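3. 연구 방법

3.1 연구 대상

본 연구의 대상은 핸디캡 8에서 15 사이의 아마추어 골퍼로, Jelletti 실내 연습장의 정기 회원 가운데 모집하였다. 최근 6개월 이내에 허리, 어깨, 손목의 통증으로 진료를 받은 사람은 제외하였다. 참여자는 모두 오른손잡이이며, 정규 홀에서 라운드를 한 경험이 3년 이상이다. 실험 전에 연구 목적과 절차를 설명하고 서면 동의를 받았다. 레슨을 받고 있는 참여자에게는 측정 기간 동안 퍼팅 스트로크나 그립을 바꾸지 않도록 요청하였다.

3.2 퍼터와 그립 조건

퍼터는 헤드 형상의 영향을 배제하기 위해 Plosico 사의 말렛형 한 종으로 통일하였다. 샤프트 길이와 라이각은 모든 조건에서 같게 하였고, 그립만 교체하였다. 그립은 표준형, 중간형, 굵은형의 세 가지이며 표면 재질은 동일하다. 굵은형 그립은 표준형보다 무거우므로 헤드에 추를 더하여 스윙 웨이트의 차이를 줄였다. 다만 전체 무게의 차이까지는 맞추지 못하였고, 이 점은 5장에서 다시 논의한다.

쥐는 방법은 참여자가 평소 사용하는 방식을 그대로 유지하게 하였다. 선행 연구 중에는 역그립이나 집게 그립을 일괄 지정한 경우가 있으나, 익숙하지 않은 방식에서 나타나는 초기 변동이 그립 굵기의 효과와 섞일 수 있다고 판단하였다. 대신 쥐는 방식을 기록하여 분석 단계에서 공변량으로 사용하였다.

3.3 측정 환경과 절차

퍼팅은 인조 잔디 그린에서 실시하였다. 그린 스피드는 매일 측정 시작 전과 종료 후에 스팀프미터로 확인하였으며, 두 값의 차이가 기준을 넘은 날의 자료는 사용하지 않았다. 목표 거리는 짧은 거리(1.5 m), 중간 거리(3 m), 긴 거리(8 m)로 정하였고, 경사는 모두 평지 조건이다. 공은 한 종류만 사용하였고, 표면에 흠이 생긴 공은 새것으로 바꾸었다.
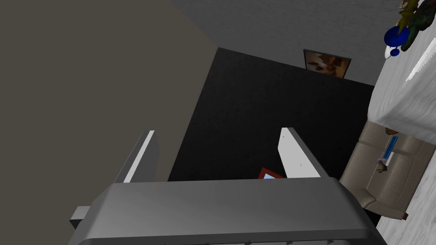 그림 2. 시뮬레이션 환경의 회색 그리퍼. 두 손가락이 벌어진 상태.

각 참여자는 연습 퍼팅을 마친 뒤 그립 조건별로 세 거리의 퍼팅을 수행하였다. 그립 조건의 순서는 라틴 방격으로 배정하였고, 조건 사이에는 앉아서 쉬는 시간을 두었다. 한 참여자가 수행한 본 퍼팅은 총 100회를 넘지 않도록 하였다. 예비 측정에서 그 이상 반복하면 후반부의 거리 오차가 커지는 경향이 관찰되었기 때문이다. 퍼팅 결과는 홀인 여부와 관계없이 공이 멈춘 지점을 기준으로 기록하였고, 홀에 들어간 공은 거리 오차 분석에서 따로 분류하였다.

3.4 자료 수집

헤드의 움직임은 샤프트에 부착한 Dinsa 관성 센서로 수집하였다. 산출 변수는 임팩트 시 페이스 각도, 백스윙과 다운스윙의 시간 비, 임팩트 직전의 헤드 속도이다. 그립 압력은 양손의 접촉 부위에 얇은 압력 센서를 붙여 얻었으며, 어드레스 구간의 평균값과 스트로크 구간의 최댓값을 구분하였다. 센서의 영점은 그립을 교체할 때마다 다시 맞추었다.

본 측정은 6월 한 달 동안 진행하였다. 신호가 끊기거나 임팩트 시점을 특정할 수 없는 약 175회의 퍼팅은 분석에서 제외하였다. 제외된 퍼팅은 긴 거리 조건에 다소 많았으나 그립 조건 사이의 차이는 크지 않았다.

3.5 통계 분석

그립 굵기와 거리를 고정 효과로, 참여자를 임의 효과로 둔 선형 혼합 모형을 적용하였다. 종속 변수는 페이스 각도의 표준편차, 거리 오차의 절댓값, 스트로크 구간의 최대 압력이다. 분포가 한쪽으로 치우친 변수는 로그 변환 후 분석하였고, 사후 비교에는 Holm 방법을 사용하였다. 홀인 여부는 로지스틱 혼합 모형으로 따로 분석하였다. 유의 수준은 0.05로 하였다.

4. 결과

4.1 페이스 각도의 변동

페이스 각도의 표준편차는 짧은 거리에서 그립 굵기에 따른 차이가 나타나지 않았다. 중간 거리와 긴 거리에서는 굵은형이 표준형보다 작은 값을 보였으며, 중간형은 두 조건의 사이에 있었다. 굵은형과 중간형의 차이는 유의하지 않았다. 평소 굵은 그립을 쓰는 참여자를 제외하고 다시 분석하여도 결과의 방향은 같았다.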